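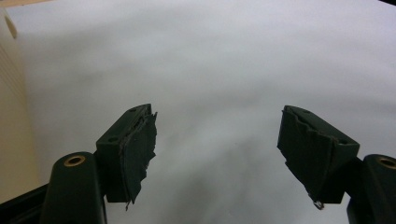 Can the Rimholm table pad be used under a cloth that is shorter than the pad?
It can, but the pad will show at the edges. Please choose a pad that is 20 mm smaller than the table top on every side, or cut the pad to this size at home with ordinary household scissors.

Rimholm table pad, white
Article 1138
Sold by Onyeka Home Textiles, Tokutville

The Rimholm is a soft protective pad which lies between the table top and the tablecloth. It makes plates and cutlery more quiet, it keeps the cloth from sliding, and it protects varnish from small knocks. We have sold it in our shop in Tokutville for many years, and it is the pad we have at home ourselves.

The upper side is brushed cotton. The lower side has a thin coating that holds on wood, glass and stone. The coating contains no latex. It has a light smell when it is new, and this goes away after one or two days with the window open.

Sizes
The pad is sold by the metre from the roll, in two widths: 110 cm and 140 cm. The shortest piece we cut is 70 cm. After this you can order in steps of 10 cm. Round and oval pads are cut by hand to your measurements and need four working days more.

How to measure
Measure the table top in the middle and also at both ends. Old tables are often not the same width everywhere, and then the smallest number is the right one. If your table has leaves, please tell us the closed length and the open length. Many customers order one pad for the closed table and one small piece for the leaf, and lay them edge to edge. Under the cloth the joint can be felt with the hand but it does not disturb. 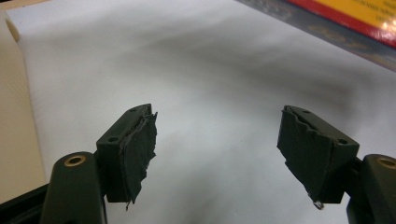 Page last changed: 10 Nov 2021

Care
Wash at 40 degrees with a mild detergent and no softener. Softener stays on the coating and makes it slippery. Do not use the tumble dryer. Hang the pad over two lines so that it does not get a sharp fold in the middle. Do not iron the coated side. The cotton side can be ironed on the lowest setting with a dry cloth between.

The pad shrinks a little at the first wash, up to 2 cm on one metre. If you want an exact fit, wash it first and cut it afterwards. Cut edges do not fray, so a hem is not necessary. Some customers sew a cotton tape around the edge for a nicer look, and we have this tape in white and in natural.

Heat and water
The pad is suitable for warm plates and for cups. It is not suitable for pots directly from the stove, and under a casserole dish you must still use a trivet. Water which is spilled on the cloth will stay in the cotton for some time and does not go through the coating at once. Please take the pad off the table the same evening and let it dry, otherwise a wooden top can get pale marks.

On freshly oiled or waxed wood please wait three weeks before you lay the pad. We had two complaints in March about a pad that stuck to an oiled oak table, and in both cases the oil was only some days old.

Rimholm or Ernier?
We are often asked for the difference from our other pad, the Ernier. The Ernier is thicker and heavier, and it comes only in one width, 140 cm. It is the better pad for a large dining table where the cloth stays on the whole week. The Rimholm is easier to fold and fits in a normal drawer. For a kitchen table, where the cloth is changed often, we would take the Rimholm.

Ordering and returns
Please write the width first and the length second, for example 110 x 180. If you write them the other way round we will ask you by e-mail, and the order waits until we have your answer. Pieces from the roll can be sent back within 14 days if they were not washed and not cut. Pads which we cut round or oval cannot be returned, so please measure two times.

We gladly send a sample of 10 x 10 cm by letter post. The sample is free of charge, one for each address. Write "sample 1138" in the message field of the order form, together with your postal address.

Also in this group
Ernier table pad, heavy
Cotton edge tape, white or natural
Tablecloth clips, set of four
Non-slip underlay for drawers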